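Garnesow Evening Institute
Peoples on the Move: handout for session four
By Judit Kelemen
February
Reading time: 9 minutes
Print this page
E-mail this page

THE BELL-MENDERS OF THE WENEN VALLEY

Last time we finished with the question of what makes a group of families a people, and I promised you a case where the answer is properly difficult. I have been looking forward to this one! The Antal are a small community of metalworkers, bell-menders and (later on) pedlars, who have moved up and down the Wenen valley for as long as there are written records of the valley, and who have given at least three different accounts of where they came from. Please read this before we meet, and bring the map from session two, because the place names will make a lot more sense with the rivers in front of you.

1. Who they are

The name first. "Antal" is what the families call themselves, and it is also a common enough personal name in the region, which has caused endless trouble for anyone working through parish books. When a clerk writes "Antal, a smith", he may mean a man called Antal or a man who belongs to the Antal. You will meet both on the source sheet. My advice is to look at the godparents. If they are also smiths or smiths' widows, and come from another parish, you are very likely dealing with the community.

Neighbours had other names for them. In the upper valley they were the Bell People. In the lower valley, nearer Garnesow, they were called the Winterers, since the only time most townsfolk saw them was between the first hard frost and the opening of the passes. That tells you a good deal about how different the same group can look from two places thirty miles apart.

They speak the language of the valley, with a working vocabulary of their own for tools, metals, prices and unwelcome visitors. Csaba Juhász collected 200 of these words from older speakers and found that most were ordinary valley words turned round or lengthened, with a small core he could not trace. People get very excited about that small core. I do too, but please be careful with it. A secret trade vocabulary is found among travelling craftsmen in a great many places, and a few odd words are not a lost language.

2. Three stories of origin

Ask an Antal family where they came from and you may hear one of these.

The first is the story of the broken bell. A saint (unnamed in most versions) was travelling through the valley when the bell of a mountain chapel cracked. Only one smith would climb up to mend it, in snow, and for this the saint promised that his children would never lack work, though they would never work twice in the same place. I love this story. Notice how neatly it turns a hard fact, having to keep moving, into a blessing with a condition attached.

The second is a story of descent from soldiers: a company of armourers left behind when an army withdrew, who married locally and turned from swords to kettles. It is told mostly in the lower valley and mostly by men.

The third is much plainer. It says that the families came over the eastern passes in a bad year, looking for work, and stayed. Orsolya Balogh heard it chiefly from grandmothers, who told it while doing something else.

The earliest document we have is a toll list of 1302, from the bridge at Nollbridge, which charges "smiths of bells, with their beasts" at half the rate for other traders. It proves less than people would like. It shows that travelling bell-smiths were known at the bridge and that somebody thought it worth having them cross cheaply. Whether they were the ancestors of the present families is another matter, and I would like you to come with a view on it.

3. Clan, caste, guild or family?

Now we get to the part I find most exciting. Writers have used all four of these words about the Antal, and each one pulls the evidence in its own direction.

Didier Pons, who wrote the first full study, preferred "guild". He was impressed by the way the families divided the valley into rounds, each with its own villages, and by the rule that nobody mended a pot on another family's round without asking. He thought the kinship came second and grew out of the trade. Sons learned from fathers, daughters married the sons of other smiths, and after some generations the guild had become a people.

Ernő Virág turned this upside down. For him the families came first. He pointed to the adoption custom, in which a child taken in from outside was given a tool at the age of seven and from then on counted as fully Antal, with a right to a share in a round. A guild, he said, takes apprentices, but it does not give them grandparents. He settled on "clan" and defended it for the rest of his career, sometimes rather fiercely.

Balogh uses neither word. She writes "the families", in lower case, and explains in a footnote that she has taken this from her speakers. It looks like dodging the question. Read her second chapter, though, and see whether you still think so.

A few terms to have ready for the discussion:

Round – the set of villages a family had the right to work, passed on by inheritance or, less often, by marriage.

Hearth – the people who travelled and ate together in a season. Not the same as a household, because an aunt might belong to one hearth in summer and another in winter.

Wintering – the months spent in one place, usually in rented barns or outbuildings at the lower end of the valley.

Tool-right – full membership, marked by the gift of a tool. Held by women as well as men, which the older books hardly mention.

4. A year on the road

The year began when the passes opened. Hearths set out separately, the ones with the furthest rounds going first, and worked their way uphill as the snow cleared. Small repairs were done in the farmyard and paid for in food. Bells were another thing altogether. A church bell meant a contract, witnesses, a fire pit dug on the spot and sometimes three weeks in one village, and it was the one job for which several hearths would come together.

Midsummer was for marriages, and for settling quarrels over rounds. The main gathering was on the meadows above Nollbridge, and one steward's account book records 41 hearths camped there in a single summer. Think about what that meant for a small town! The baker's takings, the grazing, the noise. The same account book complains about the fires and then, two pages on, notes with satisfaction how much hay was sold.

By autumn they were coming down again, trading as they went, and by the first frost most were in winter quarters. This was the season for making new goods, for teaching the children, and for telling the stories in section 2.

5. Settling

The change came with cheap factory pans and with the registration law, which required every family to name a fixed home. Rounds that had fed a hearth for generations stopped paying within twenty years. Some families took shops in Garnesow. Others moved into carting, then into scrap, and a few carried on with bells and still do.

Settling was not one event, and I would ask you to resist the tidy version in which the wheels simply stop. Balogh's speakers describe parents who owned a house for ten years before they spent a summer in it. One woman remembered that her mother kept the bedding rolled and tied every morning of her life, in a house with perfectly good beds, and would not hear of doing it any other way. 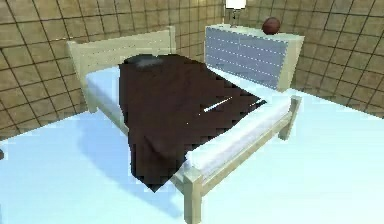 Page last changed: February, 16.20 (J. Kelemen)

That remark about bedding opens up a wonderful line of questions. What does a family buy first when it no longer has to carry everything? Balogh went through sale lists and shop ledgers with this in mind and found that clocks and dressers came early, while large furniture came late and often second-hand. She reads this as caution. Juhász, reviewing her book, thought it was simply a matter of money and narrow staircases. Both may be right, and the ledgers are clear enough that you can form your own opinion.

Today the community association gives its membership as 900, counting anyone who claims tool-right through either parent. The midsummer gathering has been revived and lasts two days. Most who attend have never mended anything, and yet the gift of the tool goes on. A seven-year-old may be handed a small hammer that belonged to a great-grandfather, or a new one from the ironmonger's, and the families I have spoken to say that either will do.

6. Working with the sources

There are three kinds of evidence on your sheet and they do not agree with each other.

Official records (tolls, court rolls, the registration books) are dated and detailed, but they notice the Antal only when money was owed or something had gone wrong. Parish books give us births and marriages, with the naming problem I mentioned at the start. The oral accounts are the richest by far – and the hardest to date. A speaker who says "in my grandfather's time" may mean her grandfather, or his, or simply "before the shops".

Try this with extract C, the court case over the cracked kettle. Read it once as the clerk wanted it read. Then go through it again and mark every point where an Antal witness explains a custom to the court. There are more of these than you would expect, and between them they give the best short account of the rounds that we have.

7. For next time

Read Balogh, chapters two and five, and the Pons extract. If you have time for only one, make it Balogh, chapter five.

Write a page on whether the toll list should be used as evidence for the origin of the Antal. Half the group will be arguing each side, so be prepared to defend a view you do not hold.

Questions to think over:

Why might a bridge owner charge bell-smiths less than other traders?

Does the adoption custom make "clan" a better word or a worse one?

Which of the three origin stories would you expect to survive longest after settling, and who would be telling it?

Spare copies of the source sheet are in the tray outside room six. The Virág article is a poor scan, I'm afraid, and page four is very faint, so I will read the missing lines aloud when we get to them.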